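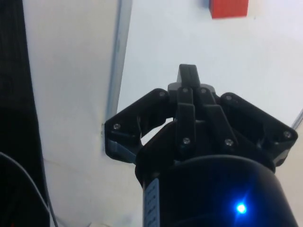 Afternoon Tea Service in Three Flornstead Cafés

Project report, Introduction to Hospitality
Submitted May 1, 2023

1. Purpose

I wanted to find out what customers in Flornstead expect when they order afternoon tea, and whether the cafés that serve it are giving them that. Afternoon tea has been on local menus for a long time, but each café means something different by it. At one place it is a pot and a scone. At another it is a tiered stand that takes two people most of an hour to finish.

2. Cafés visited

Bonum is on the main street and serves tea all day. The tea comes in bags, in a pot for one, with a choice of black, green or peppermint. A scone with jam and butter is included in the price.

Gralov is a bakery with a seating area in the back. It has no set afternoon tea. Customers pick pastries from the counter and add a pot of loose leaf tea. The tea list is printed on a card at each table and gives the country each tea comes from.

Carré serves afternoon tea by reservation only, from two o'clock. It comes with sandwiches, scones and small cakes, and a second pot of hot water is brought without asking. It was the most expensive of the 3 by a wide margin.

3. Method

I visited each café twice in October, once on a quiet afternoon and once when it was busy. I ordered the same kind of tea each time, a plain Assam or the closest thing on the menu, and wrote down how it was served and how long it took to arrive. I also left a short paper survey at the counters with permission from the owners. It asked what people had ordered, what mattered most to them, and if they would order it again. I got 61 surveys back. Some were missing answers, and I left those out of the totals, so the results below are based on 55.

4. Results

Of the 55 people, 44 said they would order the same thing again. The most common complaint was tea that had steeped too long before it got to the table. This came up at Bonum and Gralov. At Carré the pot came with a strainer and a small timer, and no one wrote that the tea was too strong. Complaints there were about price and about needing a reservation.

Food mattered more than I expected. Many people who wrote a comment wrote about the scones and did not mention the tea at all. Several at Gralov asked for something savory on the counter in the afternoon, when only sweet pastries are left.

On the busy visits, service was slower at all of the cafés, but only Bonum ran out of anything (clotted cream, which is extra). 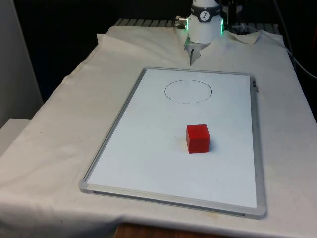 Liesl Prantl said that at Carré the sandwiches are made after the guests sit down, and that this is why the stand takes longer to come out than people think it should. She did not want to change it. In her view, a sandwich that was cut at noon is dry by three, and customers notice that more than a wait.

Gudrun Janssen told me that Gralov had tried a fixed afternoon tea before and dropped it after one winter. Too many of the small cakes were left over, and regular customers kept asking to swap things.

5. Limits of the project

The survey was filled out by people who had already chosen to come in and sit down, so it says nothing about people who stay away. Bonum had the most surveys returned, and its customers count for more in the totals than they should. I also paid for my own orders, which kept me to two visits per café.

6. Recommendations

Bonum and Gralov could serve the leaves or bag on the side, or write the steeping time on the menu. Gralov could keep back a few cheese pastries from the morning bake. Carré could hold one table for walk-in guests on slower days and see if it fills.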